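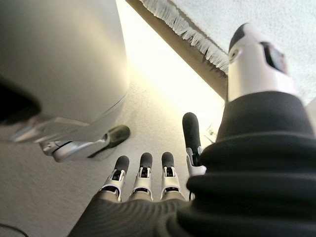

Ticket 3867 – Pale tacky patch on beige carpet, keeps coming back
Opened by: Funmilayo Ugwu
Product: Brovside low-pile carpet, beige fleck
Also used: Jibrin carpet spot cleaner
Status: Open, waiting on customer
Opened: May 24, 2024

First message

Hello! I hope I've picked the right category, the form made me choose between "fitting" and "staining" and I'm not sure it's either. We've got your Brovside carpet in the beige fleck, fitted in April, and I love it, I really do. It's low enough that the vacuum doesn't fight it and it hides crumbs like you wouldn't believe. But there's a patch near the window that has gone a bit strange on me.

It's roughly dinner-plate sized. In the evening with the lamp on I can't find it at all. Then the morning sun comes in low and it looks paler than the rest, and if I put my palm flat on it it feels ever so slightly tacky, like a kitchen worktop that's been wiped with too much spray. My socks have started picking up fluff from there too.

What I'd tried before writing in:

Vacuumed it. No change.

Vacuumed it the other way, in case it was just the pile lying funny. It looked better for an afternoon (I was very pleased with myself) and then it was back.

Jibrin spot cleaner, sprayed on and blotted with a white tea towel. Lovely and clean when I'd finished. Two mornings later, tacky again.

More Jibrin. I know, I know.

Nothing's been spilt there that I know of, although I wouldn't put money on it. Is it the carpet, the cleaner or me?

Reply from Femi Bassey, Datdale Flooring Support

Hi Funmilayo, thanks for all the detail. Could you tell me how much of the spot cleaner went on each time, and whether you rinsed with plain water afterwards? Also, is there anything with metal feet standing near the patch, and have you noticed any marks under those? Please don't put any more cleaner on it for now.

Update from me

Right, confession time. I bought the 800 ml bottle of Jibrin and it's very nearly empty. Not all on that one patch! Some went on the stairs and some went on the car. But a fair bit of it, yes. And no, I didn't rinse. I read the front of the bottle, which says "spray and blot", and it never crossed my mind to turn it round. The back says to go over it with a damp cloth "where required". Who decides where it's required?

As for metal feet, there's a floor lamp and a side table over that side, the table's from Sukier. I lifted both and there are dents, but they're clean dents, no rust or grey rings. Are dents normal?

Reply from Femi Bassey

Dents are normal in a low pile and should ease if you move the furniture a little now and then. From what you've said I think you have cleaner residue in the fibres. It dries sticky, catches dust and fluff, and can look lighter in strong light. Could you try this on a small part of the patch first:

1. Vacuum slowly in both directions.
2. Dampen a white cloth with lukewarm water and wring it out hard.
3. Press and lift. Please don't rub.
4. Press with a dry white cloth straight after.
5. Repeat until the damp cloth stops feeling slippery.
6. Let it dry fully, up to a day, before you walk on it or judge the colour.

Update from me

Did the corner nearest the skirting board. The damp cloth went properly slimy – there were actual little bubbles when I squeezed it out in the sink! I kept going until it just felt like a wet cloth, pressed it with an old pillowcase and put a dining chair over the top so I wouldn't forget and tread on it.

Checked it the next morning in full sun. That corner's the same colour as the carpet round it and it doesn't stick to my hand. The rest of the patch still does, so you can see exactly where I stopped, which is rather satisfying.

Update from me, same day, later

Got carried away and did the rest. A few notes in case they help someone else with the same thing:

Wringing the cloth out is the hard part. The first time round I had it too wet and the carpet felt cold and soggy underneath, so I spent ages standing on the pillowcase to get the water out.

Change the water when it goes cloudy. I was putting the soap straight back in for a while there.

An open window did more for the drying than the fan heater, which only made the room smell of warm dust.

One edge, on the side by the lamp, is still a touch pale. It isn't tacky any more, so I can't tell if that's leftover cleaner or if I've roughed up the pile by scrubbing at it back when I was still scrubbing. I'd been quoted 145 pounds for someone to come out with a machine and I'd rather not if I can help it.

Reply from Femi Bassey

That's good progress. Leave the pale edge alone for a week, vacuum as usual, then look at it again from the opposite side of the room. If it looks darker from there, it's pile direction and a soft brush should settle it. If it looks pale from both sides, let me know and I'll arrange for the fitter to call in. I'm keeping the ticket open until I hear from you.

Update from me

Will do. Soft brush bought, Jibrin moved to the garage.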